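Can a robot fold the washing yet?
By Anouk Geerts
2 min read

Gizella Szalai runs folding tests at Onitz. "Flat cloth is the easy part," she says.
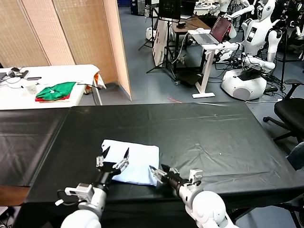 Towels she trusts to a machine. Clothes — not yet.
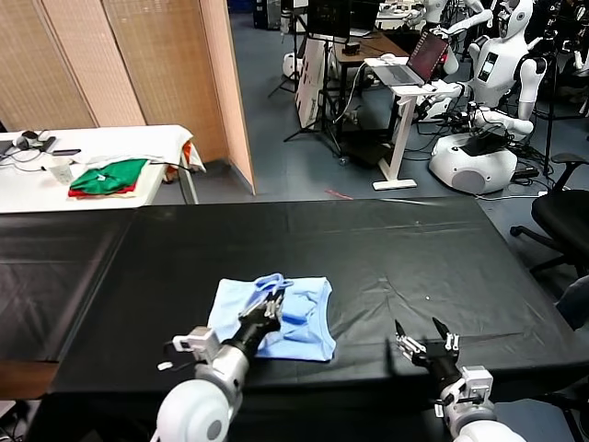

BRALTDALE, September — Szalai logged 422 attempts this winter. A person was still faster.
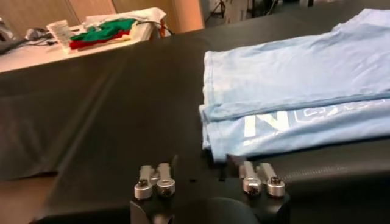 Last updated: Tue 29 September

"Sleeves catch us out," she says.

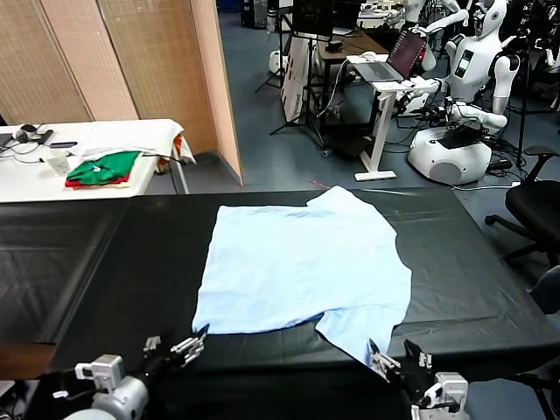
She'd pay for one at home, "but I'd still do the shirts."

Recent
Hegyi tries robot mops
Who stacks the shelves at Skoler?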